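Filed under: Short Fiction / Under 2,000 Words

The Skyrme Inheritance

Damian Makowska inherited a table, a debt and his uncle's unfinished novel, in that order of usefulness.

The novel was 1,470 pages long and concerned a customs officer in Trallen who never opened anything. Damian read the first six pages standing up, which he felt was generous, and then rang the solicitor.

"Is there any way of refusing part of a will?"

"Which part?" said Normand Perron.

"The literature."

There was not. The money depended on it. Uncle Skyrme had left instructions that the book be finished by a blood relative, and Damian was the only one who still answered his post.
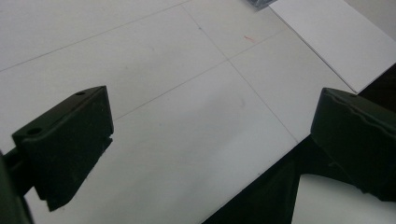
The table, before chapter one.

He began in December. He gave the customs officer a wife called Matia, mostly for company, and by the second chapter she had stopped speaking to both of them. He gave her a lover in Nodell. She seemed to prefer the customs officer — there was no accounting for it.

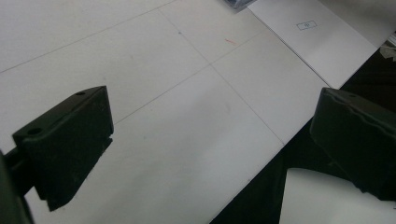
By spring the debt had grown and so had the book. Perron came round to collect the manuscript and stayed to read it, moving his lips.

"She ought to open the parcel," he said at last.

"What parcel?"

"Page four. Your uncle put it on the counter and forgot it."

Damian looked. It had been there for the entire marriage. He made some tea, found a pencil, and asked Perron what he thought might be in it.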